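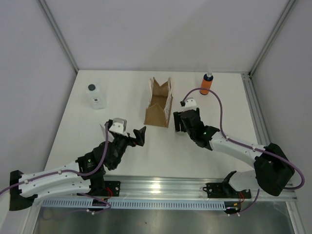

Khôi Bùi wrote back to an early draft of this call to ask if people with no robot experience could apply, and whether they would be paid for the practice time too. Yes to both. The text below has been changed to say so.

Nurkenero is looking for 14 people to take part in a comparison of two gripper finger sets, called Kuruc and Tesis in our paperwork. You will operate a pair of arms by hand controllers and pack bottles and similar items into bags. We want to know which fingers make the work easier for a new operator, and where each one lets go or gets in the way.

Sessions run 60 minutes, at our Jultside site, through June. Each person comes for two sessions, one per finger set. The order is drawn by lot.
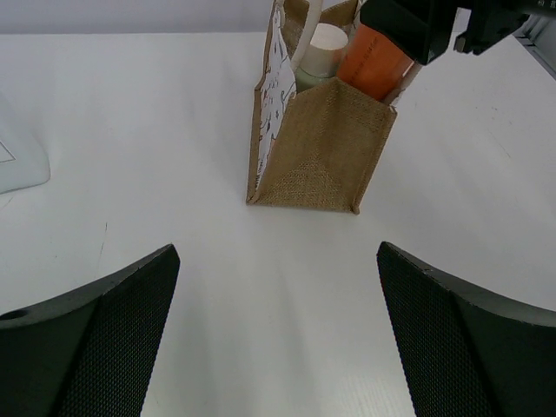
Before the first session you get a practice period with the controllers. It counts as paid time. Scoring starts only when you tell the operator on duty that you are ready.

During the session you will have the wrist camera views on a screen and, for part of the time, a fixed view of the table as well. We log the time per item, drops, and regrasps. Afterward you fill in a short form on grip, reach, and how well you could see past the fingers. Please be blunt on the form.
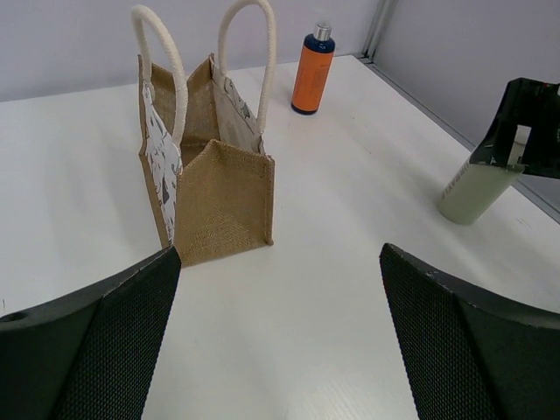 Handles are the part most people find hard, so expect to repeat those trials. You can stop for a break between any two trials, and you can leave the study at any point and still be paid for the session you are in.

You should be 21 or older, able to use both hands, and comfortable reading a screen for an hour. Glasses are fine. We cannot take current Nurkenero staff.
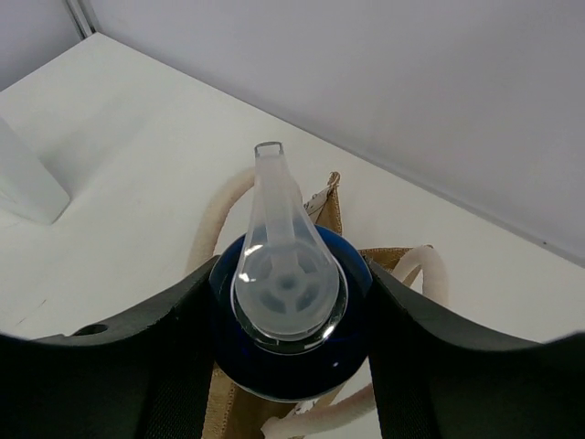 Pay is $100 per session, sent by bank transfer after each visit. Travel is not covered. Parking at the Jultside site is free after 4 p.m.

To apply, use the contact form on this site and put "finger comparison" in the subject line. Tell us which hand you write with and whether you prefer mornings or late afternoons. We reply to every application.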